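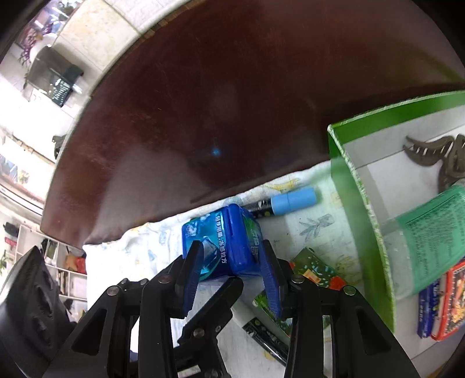
Re: [savthorpe-swap] table stuff before the move

Hi all, quick one, typing this on the Busport bench so excuse the thumbs.

Earlier message, for those who missed it:

> Are you keeping the big brown table? And what about the
> giraffe cloth, I asked in January and never heard. Also
> is there any more packing tape going, I'm down to my
> last bit and have 3 boxes still open.

Table — yes, still up for grabs. Dark reddish brown, shiny, curved edge. Has fine scratches and the edging is worn in one place, so don't expect perfect. Was asking 800, will take 600 from anyone on the list who can carry it down themselfs. No delivery, sorry.

Cloth stays with me. White one with the yellow giraffes and the leaves, my kid would never forgive me. Sastuvance had something similar last time I looked, try there.

Small things I'm still sorting on the table:

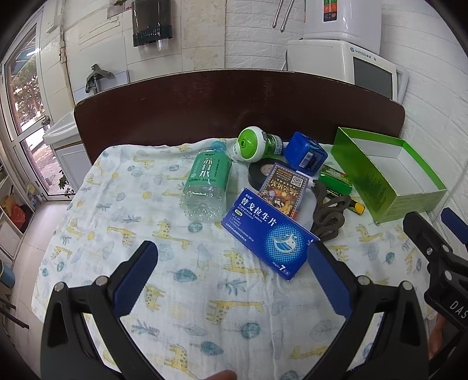
Tape, one thick black roll, yours if you want it. Not proper packing tape but it'll shut a box. The soda water I'm drinking on the bus, hands off. Card pack is going to whoever runs game night, it needs a home with people who can read the Chinese on it. Green and white container and the blue one, undecided, ask me again later in the week.

Pickup is unit 618, buzzer sticks so push hard. After 3 is best. Reply to me and not the whole list pls — last time was a mess.

ok bus is here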